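4.2 Preparing the arm for an open day demonstration 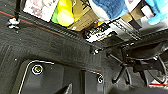 Complete this section before visitors enter the room. It applies to the Bivusar arm when operated from the Isis console. Allow 60 minutes for the full procedure.

1. Set the main switch to OFF and lock it.
2. Vacuum the carpet inside the work area. Lint on the wrist camera lens degrades the picture on the visitor screen.
3. Check that the arm base is fastened to its mounting plate. Tighten any loose fastener with the tool supplied.
4. Mark the visitor line on the floor, 2 meters from the farthest reach of the arm.
5. Place the demonstration items on the shelf. Use a mix of boxes and soft items. Do not stack them.
6. Unlock the main switch and set it to ON. Wait for the console to show READY.
7. Select Program 11 (Shelf Pick, Slow) and run it 3 times with no visitors present.

CAUTION: Keep hands clear of the gripper during step 7. The fingers close without a warning tone.

NOTE: Soft items may slip on the first attempt. The program retries once and then returns to the home position. This is normal and does not require a reset.

8. Assign one operator to the stop button for the whole demonstration. The operator must not also speak to the group.
9. If a visitor crosses the line, press STOP. Restart from step 6 after the area is clear.

Chairs may remain in the room if they are outside the reach of the arm. Lock the wheels on any rolling cart.

Procedure checked at Pakside by Necati Taşdemir and Soo-ah Hyun, 2018-10-21. For shutdown, go to 4.3.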